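Trerneck Presentation Medal, 2 in. bronze

Item 286
Price: £119 each, engraving included up to 40 letters
Supplied by Urkdale Medals & Awards

Somebody at your law school is about to be honoured, and somebody else has been told to sort out the medal. If you're the second person, welcome. The Trerneck is what most law faculties and bar societies end up ordering from us, usually after a month of asking whether a glass paperweight might do.

It's struck in solid bronze with a plain rim and scales of justice on the front. The scales are level. We did once get asked for a tilted pair, by a tort department, and we can do that too — allow three more weeks.

The back is left clear for the name, the year and whatever the founder of the prize was called. Please send the spelling in writing, accents and all. We engrave what we're given, and lawyers do notice. 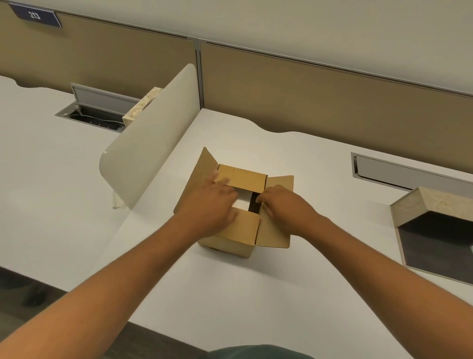
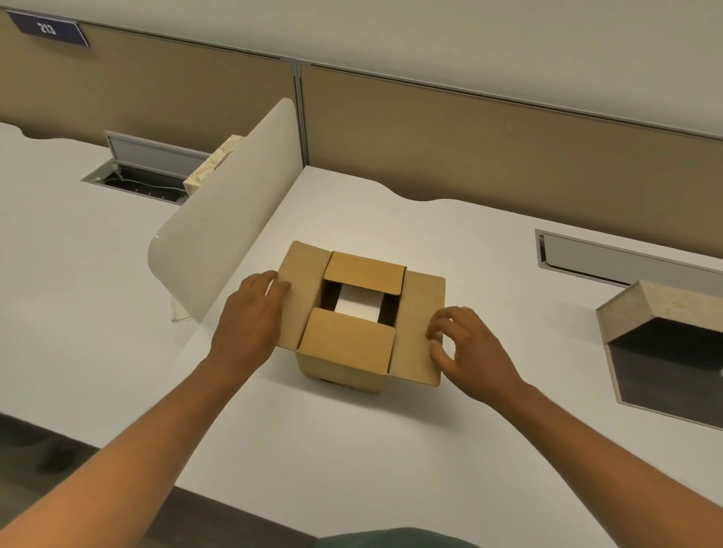
Blažena Šťastný wrote to us after the Kováčik alumni dinner to say that the medal was heavier than the judge who received it had expected, that he very nearly dropped it in the soup, and that she would be ordering the same again for August. She did think the ribbon a touch short for anyone in full robes. We now stock a longer one (item 401, navy or claret).

Finish: antique bronze, lacquered
Ribbon: navy as standard
Case: Humach hinged case, black, sold separately
Minimum order: one

Orders for summer ceremonies need to be with us six weeks ahead. Posthumous awards are engraved at the same rate, and we don't ask questions about runners-up.

Prices last checked April 3, 2025.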